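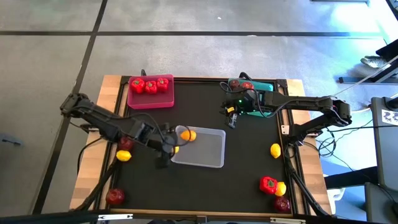
Sorting produce at Odby: a visit report

When the invitation to the Odby open day went around in July, the reply from most of us was a shrug. We have been to these before. You stand behind a strip of tape, something orange swings a car door through the air, you get a tote bag and a slide with an arrow going up. I signed up anyway, partly because Odby promised small machines and groceries, and our own packing line has been the subject of three separate "could a robot do this" conversations this year. I would like to stop having that conversation without any facts in it.

So, the facts as I got them. Odby is working with Drumomwood, who want mixed produce put into the right container by a pair of arms small enough to bolt to a table. Peppers, lemons, apples, that sort of thing. The containers are plastic trays in different colors, the kind you can buy anywhere, and I will give them credit for that. The last demonstration I attended had custom molded holders for every item, at which point you are really looking at a very expensive jigsaw puzzle.

The pitch is that the arms learn from examples. A person guides them through the task over and over, the recordings are fed to a program, and the program then works out how to do it alone. Our host told us they had 3,913 recorded attempts so far for the produce task. I asked how many of those were good ones. The answer was that "good" depends on what you are training for. I wrote that down and put a question mark after it, and the question mark is still there.

I also asked for a success rate and was given 90 percent. Ninety percent of what took two more questions to find out. It counts picking up an item and letting go of it over the correct tray, one item at a time, from a layout the program has seen something like before. It does not count an item that gets nudged off to the side and has to be gone back for, and it does not count bruising, which they don't measure at all. Anyone who has packed fruit for a living will see the problem with that second one. A tomato was suggested from our side of the tape. They are not doing tomatoes yet.

I am not saying the thing is a fake. When you stand close, the table is more convincing than the slides. A lemon is an awkward object for two stiff fingers, and a bell pepper is worse, being hollow and lumpy and never lying the same way twice. Somebody who has only used a hand for this has no idea how much the hand is doing. I watched for a good while and came away with more respect for the problem and about the same opinion of the brochure.

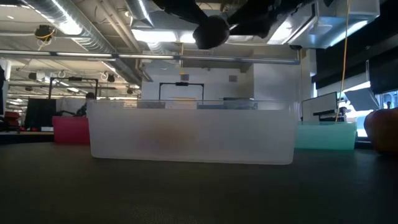
Primbridge Packing and Dispatch Team

Most of the afternoon's talk was about cameras and light, which I had not expected to find interesting. I did. See-through plastic is apparently hard work for these systems. A tray you can see through confuses the edges, and frosted plastic turns whatever is in it into a smudge. Daylight from windows moves across the day and changes the look of everything. We have a row of windows along the whole east side of our shed, and half our crates are clear. I asked whether that would be a difficulty and was told it would be "a data question," meaning more recordings, meaning more time, meaning somebody pays for it.

On the money, they were vague — to be fair, we had been told in advance that prices would not be discussed. What we did get was a target speed of 600 items an hour, for some future version. I would like to see that run through a full shift with our produce, our light and our crates before anybody puts it in a budget. A target is a wish with a number attached.

There was also a short talk from Vincze, who make the software that turns the recordings into something the arms can follow. It was the better of the two talks, mainly because the speaker showed failures. We saw clips of an arm closing on air, an arm pushing an apple in a slow circle, and an arm that picked up a pepper perfectly well and then stopped, holding it, until a person stepped in. I learned more from those clips than from anything that went right. If Odby had opened with them I might have been in a kinder mood by lunch.

Lunch was sandwiches. Packed by people, as far as I know.

A few of you asked me to bring back answers, so I will give what I have. Can it handle mixed sizes? Within limits, and the limits were not written down anywhere I could find. Can it work beside a person? They said yes, at low speed, and I would want our safety people to hear that for themselves. Will it take stickers off? No. Could it do leafy greens? There was a pause, and then somebody said it was on the roadmap.

There were 9 of us in the visiting group and I would guess that four went home keen. I went home wanting a trial on our own floor, with our own crates, and with us choosing what goes on the table. I put that to Odby before we left. They were polite and took my card.

If they get back to me, I will put the details on the board by the time clock, and anyone who wants to come up with an unfair mix of vegetables can start a list. I have already put down leeks.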